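Pick Cell Walk-Down: Household and Shop Assortment Bin
Site: Deltgate, Bay 2
Date: 18 July 2022
Inspected by: Marcus Doucet
Reviewed by: Ekrem Soylu
Previous walk-down: April, all items closed except 6, which we keep open for sentimental reasons

Marking: OK, FIX, or WATCH. Comments are required for FIX and WATCH and seem to be unavoidable for OK.

SECTION A. BEFORE POWER

1. Emergency stops pressed, released, and reset, one at a time. OK.
Both work. The one by the door had a jacket on it again. The jacket has been moved to the hook, a technology we have had for some time.

2. Floor clear inside the marked zone. WATCH.
Handhelds and their cords live on the floor because the shelf for them is on order from Masson. Keep the cords out of the walking path until it shows up.

3. Bin clamped and checked by hand. OK.
Push it from the front and from one side. If it moves, so will every position the arm has learned, and you'll spend the afternoon watching it pick up air with great confidence.

4. Gate interlock opens the circuit. OK.
Tested twice. Please stop propping the gate with the broom.

SECTION B. ARM AND CABLES

5. Cable loop at the wrist has slack in every pose. WATCH.
Run the full reach at slow speed with a second person at the stop. The loop is fine over the middle of the bin. In the near corner it gets tighter than I like. Ekrem would like it tighter still so it stops brushing the contents. We have agreed to disagree and to look at it weekly.

6. Ties and fittings seated, no sharp ends. FIX.
One cut tie end at wrist height. It has scratched me in two separate inspections. Trim flush.

7. Tool end free of cracks and loose fasteners. OK.
Wiped down, fasteners marked with paint pen.

8. Speed limit set for test mode. OK.
Slow enough that the new people ask if it's broken.

SECTION C. THE CHORE ITSELF

9. Contents suitable for the trial. OK.
No glass, no blades, nothing under pressure. Bottles capped. Produce is allowed but goes home or in the trash at end of shift. Last month's produce did neither, and I'd like that to be the last time I write about it.

10. Trial log reviewed. WATCH.
The Rekelus picking software tried 300 lifts last week and dropped 11. On paper that's a fine result. Most of the good ones were small bottles, which are stiff and hold still. Gloves were a different story: it will take one by the fingers, by the cuff, or by nothing at all, and log all three as a success until somebody corrects the sheet. Safety concern is where a badly held item lands, so keep the guard panel in place for soft goods.

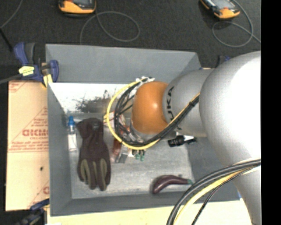

Ekrem Soylu wrote back on the review copy that I'm being hard on it, and that his own household can't empty a mixed bin either without somebody putting a glove in with the groceries. He wants the sheet to say that a year ago the arm wouldn't try soft things at all. Fine, it says so now. He also asked for "chore readiness" to be scored out of ten. I gave it a four and he gave it a seven, and the form has no box for either.

11. Person available to step in. OK.
The honest answer to whether a machine can tidy up after people yet is on the staffing sheet, where two people are assigned to the one machine. Neither may leave while it is moving. Coffee counts as leaving.

SECTION D. SHUTDOWN

12. Arm parked, brakes on, power locked out. OK.
Tag number 778 is on the lock. If you find a different tag there, call me before you touch anything.

13. Bin emptied. FIX.
By hand, as usual. Took me less time than filling in this section. Wear gloves, preferably not the test ones.

14. Area swept. OK.
Broom located at the gate. See item 4.

OPEN ACTIONS
Item 2: chase Masson about the shelf. Marcus.
Item 6: trim the tie end. Ekrem, who owns the good cutters.
Item 10: ask Zisach for a quote on a taller guard panel. Marcus.
Item 13: leave a crate by the gate for the sorted items.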